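# The Roll in the Bag

I grew up in a house where bread came in a bag and you didn't talk about it. My mother bought it, my father toasted it, and my brother squashed it into little gray balls that he kept in his pocket for reasons of his own. Fancy bread was something you ate at weddings. So when everybody I knew took up sourdough a few years back, and started naming their starters and carrying them on vacation, I felt a bit left out, and then I felt a bit stubborn about it. I like a soft roll! I like the kind that comes packed tight against its neighbors, so you have to tear it off and it leaves that fluffy white wall behind.

I've spent a good part of this winter finding out why those rolls are so good, and why they're so much harder to make than they look, and the person I pestered most was Jeferson Sampaio. He runs Wudora, a bakery on the low side of Trunness, down past the bus depot where the road floods. If you've ever had a ham roll at a high school game in this county you have almost certainly eaten his bread. He sells a little over the counter, but mostly he sells to cafeterias, corner stores and one very loyal marina.

I turned up for my first visit at what I thought was a heroic hour and the ovens had already been going half the night. Jeferson gave me an apron and a coffee and told me to stand by the flour. I stood by the flour. People kept politely needing the flour.

What I noticed first was how much of the work has nothing to do with dough. I'd pictured a big warm room full of loaves (and there is one, it smells like heaven, I'd rent it) but half the talk all morning was about bags. Were the right bags in, would the new ones seal, who moved the labels. A roll that sits out on a rack is a lovely thing until lunchtime. After that it needs a jacket.
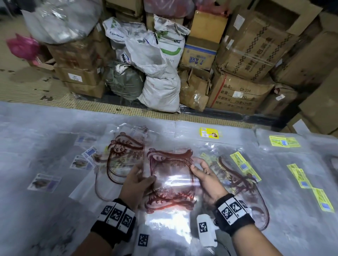
*Clear plastic sheet with an ornate arch design in dark red.*

The bag matters because bread starts changing as soon as it leaves the oven. I always thought stale meant dried out, and that's part of it, but the starch in the crumb also slowly firms up again as it cools and sits. You can seal a roll so well that it doesn't lose a drop of moisture and it'll still go firm in the end. Meanwhile, if you bag it warm, the steam has nowhere to go and collects on the inside of the plastic, and then you've built a very nice little home for mold. Jeferson's rolls cool all the way through before they go anywhere near a bag, and he gets quite stern about it. I asked if I could have a warm one and he said I could have two, as long as I ate them standing up.

I ate them standing up. One with butter, one with nothing. I'd like it noted that the one with nothing was better, and I'm a butter person.

The recipe he uses came from an old bakery called Marinho, where he swept floors as a teenager and later worked the mixer. It closed when the family retired. He has the original card, or rather he has a photocopy of it in a plastic sleeve, and the thing is nearly impossible to read, with a big grease stain right where the salt should be. He told me he spent most of one October working out the salt. His sister ate every trial batch and still won't eat his rolls at Christmas.

The secret, as far as there is one, is potato. There's a bit of mashed potato in the dough, and it holds onto water and keeps the crumb tender for longer. Milk helps too, and so does a modest amount of fat. Sugar goes in for color as much as for sweetness. None of it is mysterious, and he was perfectly happy for me to write it down, but he did point out that I would get it wrong the first few times, and he was right.

I got it wrong with real dedication. My first tray was pale and tough, and I'm fairly sure I killed the yeast by adding it to milk that was far too hot. My second tray rose beautifully and then sank like an old sofa, having been left to proof while I was on the phone. The third I don't want to talk about. By the fourth I had something you could put an egg in.

For anyone who'd like to try, I make mine with 500 grams of bread flour and bake them at 400 degrees until the tops are properly brown, which always takes a bit longer than I want it to. The dough should be sticky enough to annoy you. I kept adding flour because I thought I was doing something wrong, and all I was doing was making bricks. Put the rolls close together in the pan so they have to rise up instead of slouching outward, brush them with milk, and leave them alone. I'm terrible at leaving them alone.

Storage was the part where I really had no idea. My kitchen has a bread box from my grandmother, a pretty one with a roll top, and I assumed it was doing something. It does keep the cat off. Past that, it's a matter of how soft you like things. A crusty loaf wants a little air, or the crust turns leathery, and a soft roll wants to be shut away. Paper for crust and plastic for soft, is how they put it at Wudora, and I've been following that ever since with very good results. I had it exactly backward for most of my adult life.

I asked my neighbors what they do with theirs, and I have never started so many arguments on one street. One swears by a stick of celery in the bag. One keeps everything in the microwave, with the door shut, and then forgets and turns it on. The couple on the corner don't agree with each other, and I left them to it.

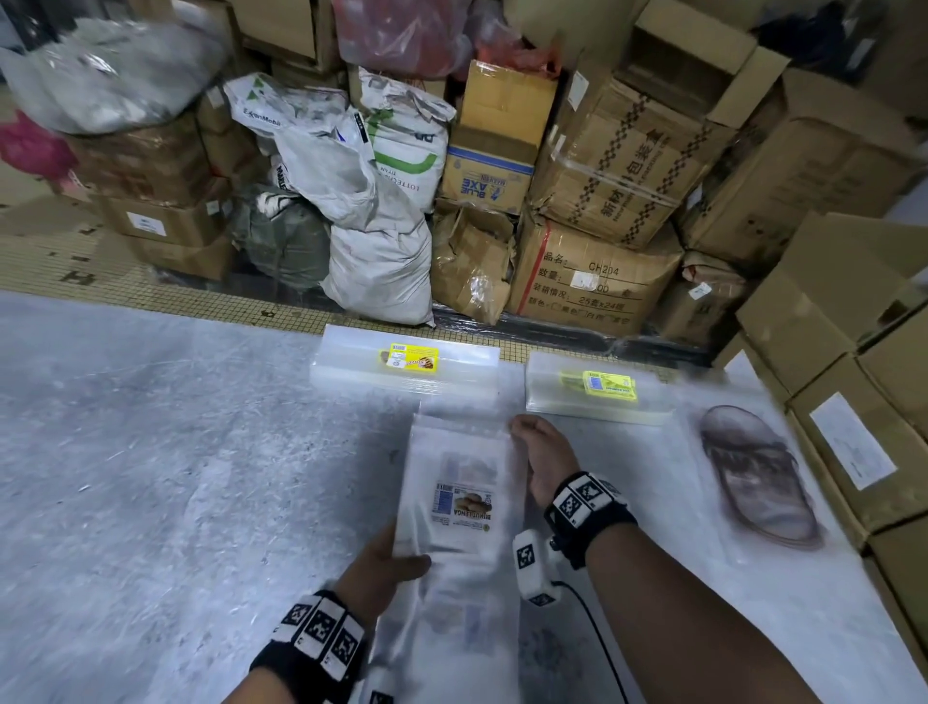

**Should I keep soft rolls in the refrigerator?**

Room temperature is better if you'll eat them in a couple of days, and the freezer is better for anything longer. The fridge slows mold, but it makes bread go firm faster.

I'd been a fridge person, I confess. It feels so responsible! You come home, you put the food in the cold place, you're a grown-up. Then you take out a roll the next day and it has the texture of a bath sponge somebody left in a rental cabin. A short spell in a warm oven will bring it round, though, and so will the toaster if you split it first. Eat it quickly after that. It firms up again as it cools, and the second time is worse.

The freezer has been a revelation to me. I slice the rolls before they go in, press the air out of the bag, and take them out as I need them. Kindley, the little diner across from the post office, does the same with its rolls, and I'd been eating there for years telling people you could taste that they were fresh that morning. The cook laughed at me for a good long while. Then she gave me a slice of pie, so we're fine.

I've also become a reader of bread labels, and I'm not much fun in the store anymore. I pick things up. I turn them over. I say "hm" out loud. The ingredients are listed by weight, starting with the heaviest, so flour ought to be at the top, and I get a small thrill when I see potato turn up anywhere at all. On my last visit Jeferson was checking a new label of his own and he'd been through five versions already. The words were right, he said, but the roll in the picture looked like somebody else's roll. He held it up next to a real one and we both squinted at it. He was right, too. The one in the picture had better posture.

I went home with a bag from the end of the run, tied rather than sealed, and put it on the passenger seat and smelled it all the way up the hill. It didn't make it to the house whole.

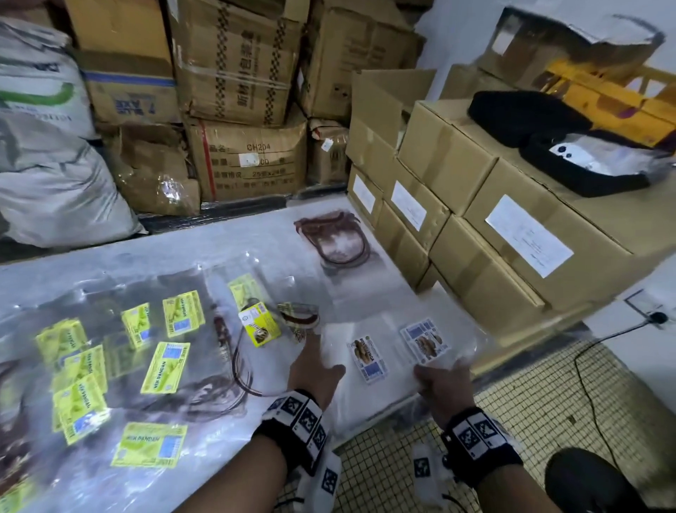 **THE LEFTOVERS SHELF**

So what do you do with the ones that get away from you? We're a small household and there's always a roll or two at the bottom of the bag that has seen better days. If there's any mold on one, out it goes, and anything it was snuggled up to goes with it. If they're only tired, you've got options.

Bread pudding is mine. I tear the rolls up rough, soak them in eggs and milk with brown sugar and too much cinnamon, and let the dish sit while I do something else, then bake it until the middle stops wobbling. Soft rolls make a custardy sort of pudding, quite different from the kind you get with a crusty loaf. My brother, who has given up the pocket balls, likes it cold for breakfast.

Crumbs are the other thing. Dry the torn rolls in a low oven, let them cool, blitz them, and keep them in the freezer in a jar. They're a touch sweet, so they're wonderful on macaroni and a little odd on fish.

And if you're down on the low side of Trunness early enough, the counter at Wudora sells yesterday's rolls from a basket by the door. I usually get there to find that the man from the marina has beaten me to it.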